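Skip to content
Search this site: Enter keyword Go
Print this article | E-mail this article

Ostora (hand-held gripper kit)

Ostora is a hand-held gripper kit sold by the firm Vusoncombe, of Lurport. It is used to record how people pick up and move things with their hands, so that the recordings can be used to train robot arms. The kit is sold as a single unit or as a pair, and Vusoncombe also offers a recording service under the same name, in which its own operators do the work in homes and small shops.

The kit was designed by Rosângela Lins, a mechanical engineer, and Pascual Insaurralde, who wrote most of the software. It went on sale in August, after a trial period in which units were lent to a small number of customers.

Background

Robot arms are often taught by remote control. A person moves a control arm, a second arm copies the movement, and both are recorded. The method gives clean data but ties the work to one room, and the equipment is heavy and slow to set up. Hand-held grippers are a common answer to this. The operator carries the same kind of gripper that will later be mounted on the robot, and does the task directly. A camera fixed to the gripper records the view, and the software works out the path of the hand afterward.

Lins had worked on packing machinery before joining Vusoncombe and had been asked several times for a gripper that could handle soft produce. The first prototypes had flat metal fingers and were dropped after they marked the skins of ripe fruit. Padded fingers were adopted in the second version and kept in all later ones.

Design

An Ostora unit has a body, a pair of linked fingers, a trigger handle and a mount for a wide-angle camera. The fingers are driven by the trigger and close evenly from both sides. Replacement pads are sold in packs and can be changed without tools. The unit weighs 838 grams without its camera. Vusoncombe advises operators to rest after each block of recordings, and the carrying case includes a wrist strap.

Opening width is measured by a sensor in the body and stored along with the video. In paired use, the two units share a clock signal, and the software lines up the recordings when they are loaded onto a computer. A small screen on the back of the handle shows battery charge and remaining storage.

Household tasks

Vusoncombe publishes a list of suggested tasks for new customers. Most are tabletop jobs that can be set up with ordinary belongings: folding napkins, sorting cutlery, closing lids, moving fruit between a bowl and a table. Fruit tasks are recommended for early practice, as the pieces differ in size and firmness and most homes have some on hand.
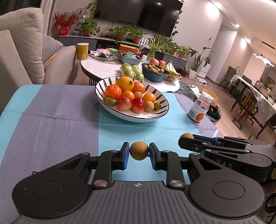
The task list gives a starting layout for each job but leaves the choice of objects to the operator. Customers are encouraged to change the tablecloth, the bowl and the room between sessions, and to leave other household things where they are. According to the manual, a model trained only on tidy tables tends to do badly when a background is crowded. The manual also asks operators to keep mistakes in the recording and mark them, so that a dropped item can be sorted out later by the person preparing the data.

Small round items such as longans and grapes are rated as harder than oranges or apples. The fingers must meet the fruit near its middle, and the operator has to judge pressure by sight and by the feel of the trigger. Thin-skinned fruit is listed separately, with a note to check the pads for juice between takes.

Software

The software that comes with the kit is called Bustos. It copies recordings from the units, rebuilds the path of each gripper, and flags takes in which tracking was lost. Fast turns and blank walls are the most frequent causes of lost tracking. Flagged takes are held in a separate folder and can be restored by hand.

Bustos runs on an ordinary desktop computer. Early releases could only open one session at a time, which customers with large collections disliked, and batch loading was added in a later update. Files can be exported in several open formats. Labels are typed in by the operator or picked from a list.

Price and service

A single unit costs $1,723, with the camera sold separately. The price of a pair is set by quotation. Under the recording service, customers order in lots of 1000 takes and may ask for particular objects or kinds of rooms. Vusoncombe keeps no copy of the recordings after delivery unless the customer agrees to it. Householders sign a consent form before any work begins, and family photographs and mail are covered or put away on request.

Reception

Early users have generally praised the pads and the short setup time. Complaints have centered on weight and on the trigger spring, which some operators with small hands found stiff. A lighter spring is now offered as a no-cost option. Reviewers have also pointed out that the printed manual covers paired use in only 2 pages, and that the section on matching the clocks is hard to follow.

Insaurralde has said that a longer guide to paired recording is being written. No date has been given for it.

See also
Robot gripper
Imitation learning
Remote manipulation

Print this article | E-mail this article

This site uses cookies to remember your settings. By continuing to browse you accept their use. Accept | Manage cookies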